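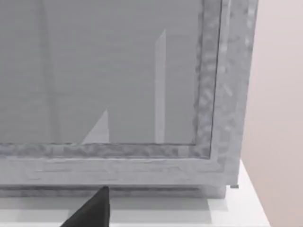 Can a policy trained only on these episodes be trusted on a real counter?
Probably not, and we have seen no test that says otherwise. Treat Kumholm as pretraining material.

Kumholm is a set of simulated two-arm kitchen episodes from the Prelura project. Every frame is rendered. Wrist views get very close to things, and a gripper finger often covers part of the object.
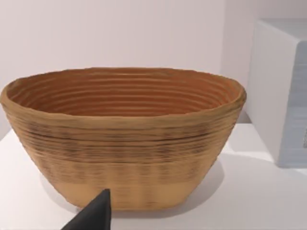
2 min read

Known problems

Lighting is soft and even, far kinder than a kitchen. Objects are scans with blurry patches. We held out 15 episodes, too few to settle anything. Success flags come from a script and we disagreed with four of them. 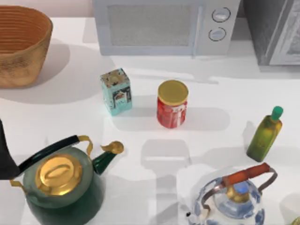 Counter view, with microwave, kettles and smaller items.

Loading

Use the Vorkley reader, version 2 or later. Older ones drop the second arm without a warning.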